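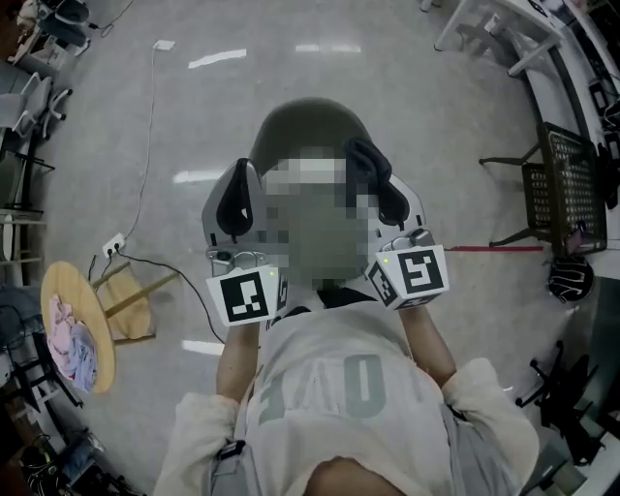

Gray polished concrete underfoot, seen from overhead.

How to Clean and Care for a Polished Concrete Floor
By Imke Görtz

Polished concrete is easy to live with, but the wrong cleaner will dull it quickly. Our floor in the Dirkside building covers 2,000 square feet, and the routine is the same for a single room.

What you need: a wide microfiber dust mop, a flat wet mop, two buckets, and a pH-neutral floor cleaner.

1. Dust mop every day the floor gets used. Walk in straight lines and keep the mop head on the floor until you reach the wall. Grit does most of the damage to a polish.

2. Fill one bucket with cleaner mixed to the strength on the label, the other with plain water. More cleaner than the label calls for leaves a film.

3. Wet mop a small area, rinse the mop in the plain water, wring it out hard, and go over the area again. Change the water when it looks cloudy.

4. Let the floor dry before you put furniture back. Felt pads on chair legs help — check them for trapped grit when you sweep.

Spills

Wipe them up right away. Vinegar, lemon juice, wine and soda are acidic and can etch the surface. Blot oil with a paper towel, don't rub it, then wash the spot with the neutral cleaner. Don't use bleach, ammonia or anything sold for removing grout haze.

If the floor has a topical guard and you are having it redone, ask the installer how long to wait before mopping. Ours told us seven days. Jannik Kramer put a rubber-backed mat down on the third and it left a mark that is still there by the side door.

Dull patches that don't come back after a wash need a burnishing machine with a pad made for concrete. Most rental yards carry them.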